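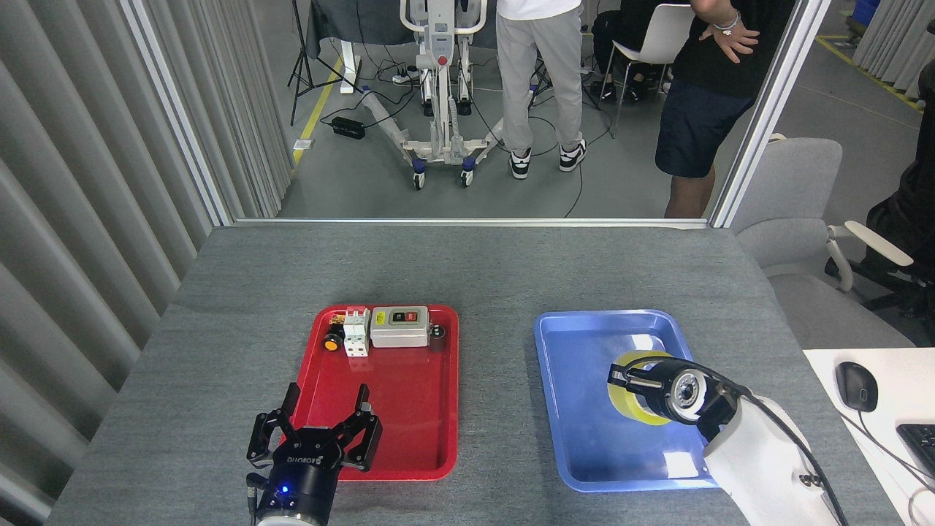 Figure 1. Tray-to-tray sorting task. Electrical parts in the red tray; roll of yellow tape held at the blue tray.

Sorting Small Goods by Robot: Is the Shop Floor Ready?
Project report, second term
Prepared by Magdalini Stefanou and Kyriaki Petridis

1. Purpose
The Grorno project was set up to find out whether a two-armed robot could take over one common chore in a small hardware store: putting mixed goods back in their proper place. The request came from Gondwood, a retailer whose staff clear the returns counter by hand every evening. Our report covers the sorting stage only. Shelving and pricing were left to a later group.

2. Method
Each trial began with mixed items in one tray. The robot was asked to move a named item to the second tray and let go of it. The items were ordinary stock, including a circuit breaker, a push-button switch, a terminal block and a roll of tape. The trays differed in colour so that the written instruction could refer to them plainly. We ran 111 trials over the term. A trial was stopped after 30 seconds if the item had not been placed.

3. Observations
Large, regular shapes gave the least trouble. The tape roll could be gripped across its width or by its rim, and either grip was accepted. The terminal block was the hardest item, as it is small and tended to tip when a finger touched it first. Parts lying close together were also a problem, and 15 trials ended with a neighbouring part pushed out of reach.

Glare from the tray surface was raised at our Wednesday review. We moved the trays a short distance and repeated 7 trials, but this was too few to support a finding.

4. Discussion
A store employee does this work quickly and while talking to customers. The robot required a clear table, a fixed tray position and a student nearby to reset the parts. On this evidence we cannot recommend it for the Gondwood counter at present. It may be suited to overnight sorting, where speed matters less and the goods can be spread out beforehand.

5. Further Work
The next group should test boxed and bagged goods, and should record the time staff spend preparing the trays. The trial sheets are held in the Skosari lab office and may be borrowed until December.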